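How Does a Robot Learn to Pick Things Up?

You probably learned to pick up a spoon before you could talk. You dropped it a lot first. Your hand closed too early, or too late, or your fingers landed on the wrong part. After many tries your brain worked out what a good grab feels like, and now you do it without thinking.

A robot arm has to learn too. It has motors and a gripper, but it doesn't come knowing what a spoon is or where to hold one. Someone has to help it.

One way to do that is to write rules. Move forward this far. Go down this far. Close. Rules like these work well in a factory where every part sits in exactly the same place every time. They don't work so well on a kitchen table. If the spoon has moved over by the width of your thumb, the robot closes on air.

Another way is to show the robot examples, and let a computer program find the pattern in them. This is called learning from demonstrations. A demonstration is one complete try at a job, done while a person steers the robot.

Who does the steering?

At a small workshop called Grita, the person steering is often Skarphéðinn Zoëga. He holds a controller in his hand. When he moves the controller, the arm moves. When he squeezes the trigger, the two fingers of the gripper come together. When he lets go, they open again.

While he steers, the computer saves two kinds of information. The first is what the camera sees. The second is what the arm is doing: how each joint is bent, how fast it is moving, and how far apart the fingers are. The computer saves both many times every second and keeps them matched up, so that each picture goes with the arm's position at that same moment.

One demonstration of a simple job, such as moving a sponge from a table into a tray, can take up to 30 seconds. Then everything gets set up again, and he does another one.

Why do it so many times?

Think about learning what a dog is. If you had only ever seen one small brown dog, you might think a big white one was some other animal. You need to see plenty of dogs before you get the idea.

The program is the same. If the sponge always starts in the same spot, the program may learn to reach for the spot and not for the sponge. So between tries, the sponge gets moved. It gets turned sideways. Sometimes it is swapped for one of a different color. The light changes too. On a bright afternoon in November the sun can come in low and make a shiny patch on a table, and by four o'clock the same table looks gray.
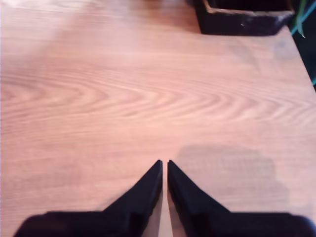

Shadows are another thing that changes. You know that a shadow is only a darker place where less light lands, and that you can't pick it up. The program doesn't know that at the start. It gets numbers from the camera, and dark numbers might mean a black box or might mean a shadow. With enough examples of both, it can start to tell them apart. Wood grain is like this too. Those wavy lines could look like the edge of something until the program has seen plenty of wood.

Counting the examples

The team at Grita named their sponge project Wolau. They recorded 1,601 demonstrations for it, and then they watched them all. They kept 1,488.

What was wrong with the others? In some, the camera had stopped saving pictures partway through. In some, a person's sleeve was covering the sponge. A few were started by accident and had no job in them at all.

Mistakes are different. If the gripper missed the sponge the first time and Skarphéðinn backed up and tried again, that example usually stayed in. A robot will miss sometimes when it works alone, and it helps to have seen what to do next.

Practice on the computer

After the examples are collected, the steering stops and the training starts. The program looks at a picture from one example and guesses how the arm should move. Then it checks its guess against what the person did. If the guess was far off, the program changes itself a little and goes on to the next one. It does this over and over - much longer than you would want to sit and do it.

Then comes the test. The sponge goes down in a new place, and the arm has to move without anyone steering. The team does this many times too, and writes down what happened each time.

Try it yourself

You need a friend, a blindfold, a cup, and a table. Your friend wears the blindfold and is the robot. You are the person steering. Use only these words: left, right, forward, back, up, down, open, close.

Get your friend to pick up the cup. Then move the cup and do it again. Do 9 tries, and write down your words each time. Look at your lists afterward. Which words come up in every list, and which ones depend on where the cup was?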